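Plisora Bench Hand
Two-finger helper for small assembly and fastening work
Made in our Raltomberg workshop

Hi, I'm Zoriana Zinchenko, and I look after the Bench Hand here at Plisora. I also spent a good chunk of my working life putting screws into things, so I'll try to tell you what this product is like to work beside, and you can find the torque tables in the manual.

The Bench Hand is a two-finger gripper and the control software that goes with it. It bolts onto most small arms and it's meant for workplaces where people build things in short runs. Brackets, covers, printed rings, little housings with too many holes in them. If you make the same part 2000 times a week you probably want a proper fixture and a dedicated machine (and I'll happily say so on the phone, which drives our sales people up the wall). If you make a few dozen of one thing and then swap over to something else after lunch, keep reading.

What it does on the bench

Mostly it fetches, holds and hands back. One part of the job stays with the arm and the fiddly part can stay with a person, or with a second arm if you've got one. You set out your parts, show the gripper where they are by moving it there by hand, and save the positions under whatever name you like. Ours have names like "green ring, near side" and "Nisbet's awkward one", after the shop that sent us the part.

The bench itself doesn't need to be anything special. We work on ordinary timber at Raltomberg, with drivers and spare bits lying about the way they do on any bench where people are busy.

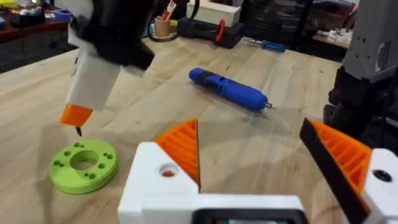
The fingers are the bit I get asked about most. They're printed, ribbed and a little bit springy, so they give when they meet a part and wrap in slightly at the tips. That means you can be a touch off with your positions and still get a decent hold on a round edge. We print them in orange, partly so you can spot the tips out of the corner of your eye while you're looking at something else. The inner faces have a black grip strip, and the strips wear out before the fingers do. Peel, wipe, stick, done! Keep a few in the drawer.

The mounts are white printed plastic and the fasteners sit down in a recess so they don't catch on cables or sleeves. Swapping a pair of fingers takes one hex key and a few minutes. Do it with the arm parked and the power off, please, even if you're in a hurry.

What changes for the people

I want to be straight about this part, as it's the thing people ring up worried about, and fair enough.

At Boditz they put in two Bench Hands last April. They have 14 people on assembly and they still had 14 when I visited after the trial. What had shifted was the shape of the day. Before, everyone did their own tray start to finish, with a fair bit of reaching and turning and holding a part still with the left hand while the right hand did the work. Now the gripper brings the part over and holds it, and the person does the checking, the odd screws and anything that needs a feel for it. One of the women there told me her left thumb had stopped aching. Another fellow told me he missed having his own tray and found the pace of the arm irritating, and he had a point, so we added a "wait for me" setting in the next update. You tap the arm and it stays put until you tap it again.

Somebody also has to look after the thing. That's a real job and it should be given to a real person with time set aside for it — if it just gets piled on top of a full day, the positions drift, the strips go shiny and everybody decides the robot's no good. We train two people per site so one of them can take a holiday. The training is done on your own bench with your own parts, and I'd much rather have the people who do the work in the room than only their manager.

I'll tell you what it won't fix as well. It won't sort a messy handover between shifts, and it won't make a badly printed part fit. If your holes are out, a gripper will bring you a part with holes that are out, very reliably.

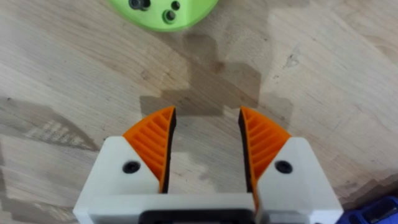 Open the fingers wide on approach and close them slowly, that's my main advice for printed parts that lie flat. A disc or a plate with a rounded edge gives the tips something to tuck against. For thin flat stock, put a little packer underneath so there's room to get in. Have a play with the grip force too; the factory setting is on the gentle side and plenty of people never need to turn it up.

Timber tops are fine, and so are laminate and rubber matting. Marks and stains on the surface make no difference to saved positions, but if you're using the optional camera finder, do the set-up on the actual surface you'll be working on. Parts in a strong colour are easier for it to find. Grey on grey is a nuisance.

What's in the box

Gripper body with mounts
One pair of ribbed fingers, orange
Spare grip strips
Hex key and mounting screws
Cable and control software
Printed manual (with my scribbles tidied up)

Price and ordering

Spare fingers and strips are sold separately. The gripper kit is $492, and that includes the software and updates. Training is quoted by site, depending on how far we've got to drive.

Send us a part if you're not sure. Pop a few in the post with a note about what you do to them, and I'll run them on our own bench and write back with what worked and what didn't.

Page last updated March 12, 2022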